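Praktikum Robotik, Handout zu Termin 4: Vormachen statt Programmieren
Obed Dogbe

0 Kommentare · 8 Mal geteilt

4.1 Worum es geht

Letzten Dienstag haben wir die Kinematik hergeleitet, heute wird sie benutzt, ohne dass jemand von Ihnen eine Matrix anfassen muss. Sie führen den Arm, der Rechner schreibt mit, und später soll ein Modell aus Ihren Bewegungen eine brauchbare Strategie lernen. Brauchbar heißt: so gut wie Sie. Das ist als Warnung gemeint.

Zwei Wege, eine Aufgabe vorzumachen:

a) Führen von Hand (kinästhetisch). Schwerkraftkompensation an, Arm anfassen, ziehen. Sehr anschaulich, nur steht dann Ihr Ärmel in jeder zweiten Aufnahme.
b) Fernsteuerung (Teleoperation). Sie bewegen ein Eingabegerät, der Arm folgt. Sauberere Kamerabilder, dafür fehlt Ihnen das Gefühl in den Fingern – man merkt es meist am Geräusch.

4.2 Die Aufgabe »Kabel«

Starre Klötze stapeln kann inzwischen jeder. Kabel dagegen haben unendlich viele Freiheitsgrade und, nach meiner Erfahrung, einen schlechten Charakter. Wer eine Demonstration aufnimmt, entscheidet sich vorher für ein Kabel und bleibt dabei. Umentscheiden auf halber Strecke lernt das Modell nämlich mit.

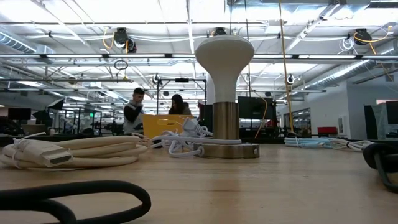 Abb. 4.1: Kabel auf dem Arbeitstisch, gebündelt und verschlungen.

Achten Sie auf den Unterschied zwischen dem dicken cremefarbenen Bund und den dünnen weißen Schnüren daneben. Den Bund greift man als Ganzes. Bei den Schnüren muss man erst wissen, welche Schlaufe wohin gehört, und die um den Messingfuß gewickelte kommt nicht mit, nur weil man entschlossen zieht.

Protokolliert wird im Werkzeug Keveo: Gelenkwinkel, Greiferöffnung, alle Kamerabilder. Eine Episode darf höchstens 80 Sekunden dauern. Der Datensatz Potbridge aus dem Vorjahr hat 712 Episoden, von denen nach dem Aussortieren 300 übrig blieben. Der Rest bestand überwiegend aus Nachdenken bei laufender Aufnahme.

4.3 Was die Handgelenkkamera sieht

Bei b) schauen Sie gern auf die feste Kamera, weil dort oben oben ist. Am Handgelenk dreht sich mit jeder Bewegung der ganze Raum. Üben Sie trotzdem mit diesem Bild, denn kurz vor dem Griff zeigt es die Finger am besten.
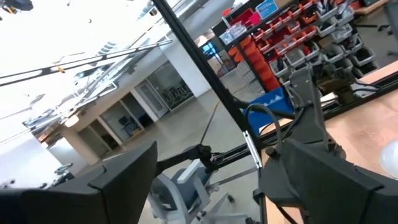 4.4 Zum nächsten Mal

– Je Gruppe 8 Episoden, Benennung nach dem Schema Tetteh (siehe Handout 2, ja, auch die Unterstriche).
– Fehlversuche markieren und aufheben, nicht löschen.
– Eine halbe Seite: Welche Ihrer Bewegungen möchten Sie lieber nicht nachgemacht sehen?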